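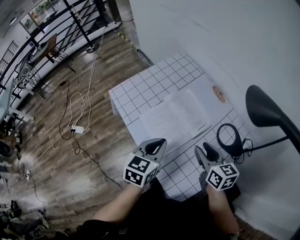

Pinel Handheld Gripper Pair, reviewed by Aisling Kinsella

The box says "ready to record in minutes," and I'd like to meet the person holding that stopwatch. My pair took most of an evening, the bulk of it spent on a firmware update that wanted to be run once per hand.

After that, things improved. You hold a gripper in each fist, do your chore at the table, and the software turns your fumbling into motion data a robot arm can learn from. The marker cubes under the jaws are how it knows where your hands are. Mine tracked well until I crossed my wrists, at which point the left gripper was reported to be somewhere under the floor.

The rubber lining on the jaws is the best part. It held paper, a spoon and a grape, and the grape survived. The gray plastic bodies feel cheaper than $866 should feel, though they've been dropped twice and don't seem to mind.

Pinel claims 300 clips on a charge. I got almost 260 before the left one gave up, and my forearms had filed a complaint long before that. The Breltico set costs more and is lighter, but its trigger squeaks, and you will hear that squeak in your sleep.

The manual is 60 pages and spends four of them on the carrying case, sold separately.

Four stars for the hardware, two for the app, which still greets me as "New User." I'm keeping them. Get the wrist straps if you plan to go past an hour.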